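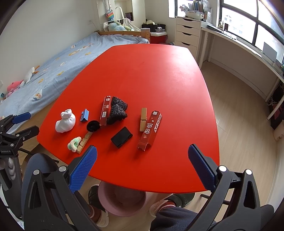

Wer eine Hochglanzfläche nur bei diffusem Tageslicht prüfe, übersehe den größten Teil der Schäden, schreibt Anca Iordache in einer Zuschrift an die Redaktion. Sie bezieht sich auf unseren Beitrag über Möbellacke vom Winter und hat in der Sache recht. Feine Kratzer streuen das Licht nur in einem engen Winkelbereich. Ohne punktförmige Lichtquelle bleiben sie weitgehend unsichtbar.

## Was der Glanzwert erfasst

Gemessen wird der Glanz in der Regel mit einem Reflektometer. Das Gerät beleuchtet die Probe unter einem festen Einfallswinkel und bestimmt den Anteil des gerichtet reflektierten Lichts. Für mittlere Glanzgrade gilt die Geometrie von 60 Grad, für Hochglanz wird auf 20 Grad gewechselt, weil die Skala dort besser auflöst. Bezugsgröße ist ein poliertes schwarzes Glas.

Der Wert sagt wenig über die Abbildungsschärfe. Zwei Flächen können denselben Glanzwert liefern, und doch zeigt die eine ein Fensterkreuz mit klaren Kanten, die andere ein verschwommenes. Verantwortlich ist die Welligkeit der Schicht, im Handwerk Orangenhaut genannt. Sie entsteht beim Verlaufen des Lacks und hängt von Viskosität, Schichtdicke und Ablüftzeit ab.

## Versuchsreihe bei Laradik

Der Lackierbetrieb Laradik hat über zwei Jahre 1.348 Musterplatten ausgewertet, grundiert auf MDF und mit Zweikomponenten-Polyurethanlack beschichtet. Die Hälfte wurde nach der Aushärtung mit Körnung 2.000 nass geschliffen und poliert, die andere Hälfte blieb unbearbeitet. Bei den polierten Platten lag der Glanzwert anfangs höher. Nach der Scheuerprüfung mit trockenem Baumwolltuch glichen sich die Gruppen an.

Auffällig war der Einfluss des Farbtons. Auf dunklem Rot und Schwarz bewerteten die Prüfer dieselbe Kratzerdichte deutlich strenger als auf Weiß. Messtechnisch unterschieden sich die Platten kaum. Derek Oakley, der die Reihe betreut, führt das auf den Kontrast zurück: Das Streulicht des Kratzers hebt sich vom dunklen Grund stärker ab.

## Pflege und Reparatur

Der häufigste Fehler ist das trockene Abwischen. Staub enthält mineralische Partikel, die härter sind als jeder gängige Möbellack. Ein feuchtes, nicht nasses Mikrofasertuch ohne Scheuermittel genügt. Silikonhaltige Polituren füllen feine Kratzer vorübergehend, erschweren aber eine spätere Nachlackierung, da sich im neuen Film Krater bilden.

Auspolieren lassen sich nur Kratzer, die nicht bis in die Grundierung reichen. Als grobe Prüfung dient der Fingernagel: Bleibt er hängen, ist die Schicht meist zu tief verletzt. An Kanten ist besondere Vorsicht geboten, dort ist der Film am dünnsten. Die Ergebnisse der zweiten Versuchsreihe, diesmal mit UV-härtenden Lacken, will Laradik im Juli vorlegen.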